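3.2 Folding tables in small rooms

Narrow folding tables were the most moved item in the Kahsay survey (426 of 2,000 logged moves). Mostly end carries, one holder per short side. Room width matters more than wieght here.
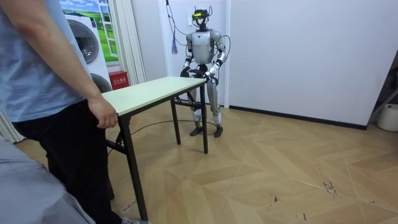 Figure 4. Narrow folding table, black legs down, held at the far end; a hand on the rim at the near end.

Legs were left open for short moves. Faster, but the braces catch on door frames. Sokol and Muriithi report the same for the Fetmont rooms.

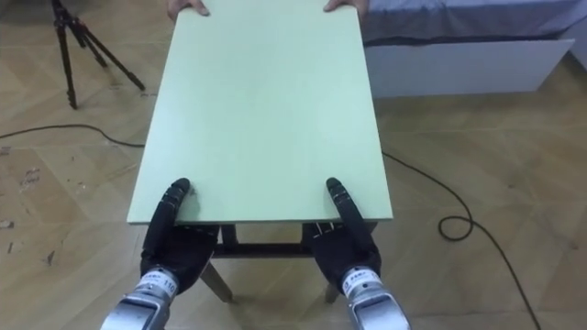 Grip near the corners was prefered over mid-edge, less twist on turning. Pale tops also show smudges early, so wear was scored by eye, see 3.3. Cross braces scored seperately.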